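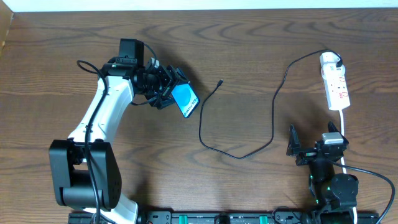

Le présent rapport rend compte à la fondation Stedetti de l'avancement du programme d'accueil des voyageurs indépendants mené à Huanca depuis le mois de février. La période écoulée a été consacrée à la formation des accompagnateurs locaux et à la rédaction du carnet de route remis aux visiteurs à leur arrivée. Les séances de rédaction se tiennent autour d'une table en bois au veinage très marqué, où l'équipe de M. Wálter Puma relit les itinéraires étape par étape avant leur transmission à l'imprimeur.

1. Fréquentation et hébergement

Les maisons d'hôtes partenaires ont enregistré 618 nuitées, dont une majorité de séjours de deux nuits. Ce résultat demeure inférieur à l'objectif fixé par la convention, l'ouverture du gîte de Nakton ayant été reportée à la suite de travaux de toiture. M. Yeison Tello, responsable de l'hébergement, a obtenu du propriétaire un calendrier révisé, joint en annexe. Les tarifs affichés à la gare routière ont été harmonisés et le démarchage des voyageurs à la descente des autocars a fait l'objet d'une charte, signée par l'ensemble des accompagnateurs agréés.

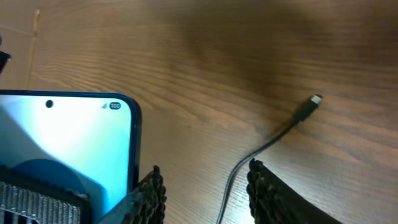
La préparation du carnet de route a fait apparaître une difficulté que la convention n'avait pas prévue. Une part importante des voyageurs interrogés déclare ne plus consulter de plan imprimé et souhaite disposer des mêmes renseignements sous une forme numérique. Le smartphone posé sur la table fait désormais partie des outils de relecture, au même titre que les épreuves sur papier, et chaque page est contrôlée sur les deux supports. La couverture du réseau restant très inégale au-delà du col, M. Édgar Echeverri recommande de maintenir un tirage de 100 exemplaires par saison et de proposer en parallèle un fichier consultable hors connexion.

2. Exécution financière

Les dépenses engagées au titre des déplacements s'élèvent à 2055 euros et correspondent aux reconnaissances effectuées sur le sentier des crêtes. Le poste « signalétique » n'a pas été entamé. Nous sollicitons l'autorisation d'en affecter une partie à la traduction anglaise du carnet, confiée au cabinet Flisow, dont le devis a été transmis à M. Gorazd Berisha. 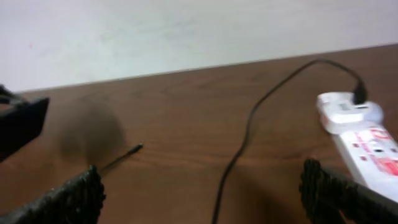

3. Suite du programme

Les reconnaissances reprendront sur le versant nord dès que la piste sera rouverte à la circulation. M. Harvey Cormier assurera la coordination avec les transporteurs et remettra un relevé des horaires de saison, y compris pour la liaison de Nakton. Le prochain rapport comportera les observations recueillies auprès des voyageurs voyageant seuls.

Fait à Huanca, le 26 avril 2022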